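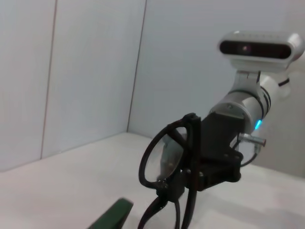 *Slide 1. Black glasses over a white table.*

Good afternoon, and thank you for the invitation to Collutham. My subject is small: how we put our glasses away. (Wait for people to sit.)

At Flernesent we asked visitors in June where their glasses sleep at night. We received 1,121 answers. Many people wrote "on the table", and 11 wrote "I don't know". Read the shirt pocket answer aloud, slowly.

Say here: I wear glasses since 7 years, and I have broken 3 pairs. Two of them I sat on.
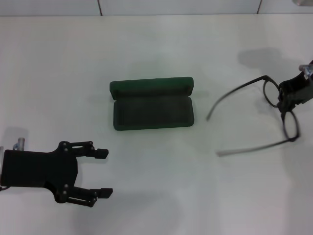
A case is useful only when it is easy to reach and easy to open. I ask people to open it first and lay it down, and only then to take off the glasses. On the slide the dark green case already lies open on the table, with the black glasses to the right of it. Many of us do it the other way – we hold the glasses in one hand and fight with the lid with the other. Show this with my own case. Don't hurry.

Next, the cloth. It goes in folded, under the lenses. Mention the Huerta workshop, where the cloths were always lost, and the hook by the door.

If there is time: hard case or soft case? My opinion is hard for the bag, soft for the drawer – but let them discuss.

Questions until the coffee. The handouts are in the Grorneck folder.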